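Kitchen Corner > Counters and Sinks > Utensils

Search tips Go

Taming the utensil crock (and the counter next to the sink)

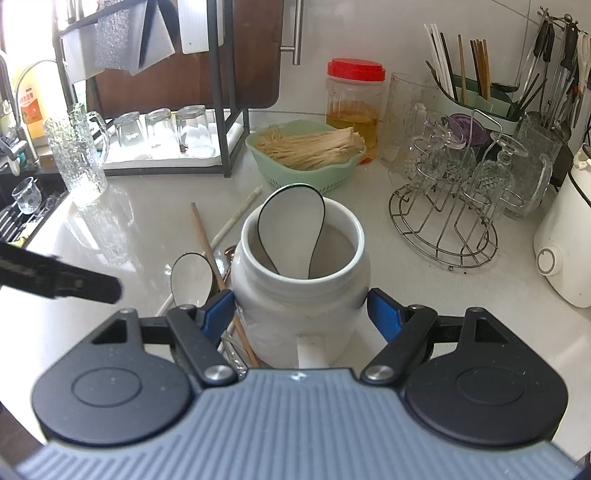

I've put off writing this one for ages, mostly because my own crock was such a mess until June that I had no business telling anybody else what to do. Spoons in it, spoons beside it, a chopstick wandering off by itself... you know how it goes. You use one thing, rinse it, lean it against the nearest upright object, and by dinner the whole corner is leaning on itself.

So, start by tipping everything out. All of it! Then look inside the crock, and be brave. Mine had a gray ring at the bottom from years of putting spoons back damp. A paste of baking soda and water, left for an hour, took most of it off, and a bottle brush got the rest.

Only put back what you've used in the last 2 weeks. I ended up with 7 things in mine and the rest went in a drawer, where I've gone looking for exactly one of them (the big ladle, for soup). My friend Josée Gauthier keeps hers down to 4 and thinks I'm a hoarder.

Handles down, heads up, and dry before they go in. This matters most for wooden spoons and chopsticks. Stand them in the dish rack overnight if you have to. White ceramic spoons can go straight in after a quick wipe, but set them in gently - the rims chip if you drop them against the side of a ceramic crock. I fold a square of paper towel into the bottom and change it whenever I remember.

Glasses next. I like them upside down on a rack or one of those wire cup stands, with a bit of air getting underneath. On a flat towel they fog up and smell funny by morning. Big pitchers are a pain because they never dry inside, so I prop mine at a slant on a folded cloth and leave it until after breakfast.

Small plastic baskets are wonderful for dry noodles and packets you're using this week. Just keep them a good arm's length from the faucet! I lost a whole bundle of noodles to splashing once and I'm still annoyed.

Sponge cloths: wring, hang, repeat. Over the top bar of the dish rack is fine, as long as they aren't dripping on clean glasses. Cutting boards can lean behind the rack, but turn them now and then so both sides get some air, and oil the wooden ones when they start to look pale.

Liette Grewal wrote in to ask about sticky price labels on crocks and jars. Cooking oil, ten minutes, then rub with your thumb. Wash with dish soap after.

Next time, the drawer under the stove, if I can get it open.

Get our tips by email! Join 285 other readers. Unsubscribe whenever you like.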